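Ticket 3119
Subject: Breaker trips when hall heater and dryer run together
Opened by: Mei Delacroix
Assigned: Waraporn Sombatkul
Status: waiting on part

4 January 2024
Tenant called again, unit 8. Power out in bedroom and bath, rest of unit fine. Reset at panel, held 19 minutes, then tripped again. Nothing plugged in on the bedroom side except a phone charger, per tenant. Asked her to leave it off overnight.

Update, MD
Went over in the morning. Panel is the older Voltport, labels half gone. Bedroom and bath share one circuit, hall heater is on it too, wich explains a lot. Heater by itself OK. Dryer by itself OK. Both on, trips in under a minute.

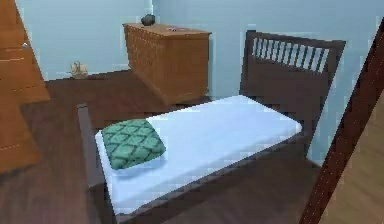

Swapped heater to the kitchen circuit with a cord just to test, no trip. Not leaving it like that obviously. Breaker feels loose in the slot, wiggles when you push on it. Could be load, could be breaker, probably both.

Update, WS
Agree on both. Don't upsize the breaker, wire won't take it. Need new one same rating, plus a separate run for the heater. Tran quoted 375 for the run, parts not included. Ceslow has no stock till next week, trying Skivar.
Mei, can you check the bath outlet is on the GFCI? Old notes say yes, don't trust them.

Update, MD
Checked, it is. Test button works, reset works. Updated the unit sheet.
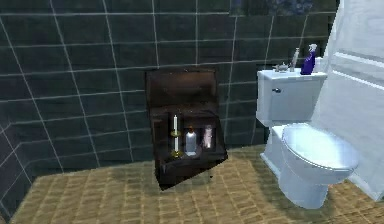
Unit 8 bath, tiled wall and brown cabinet.

Tenant told no heater and dryer at teh same time for now. She's ok with that. Will call her when Skivar confirms.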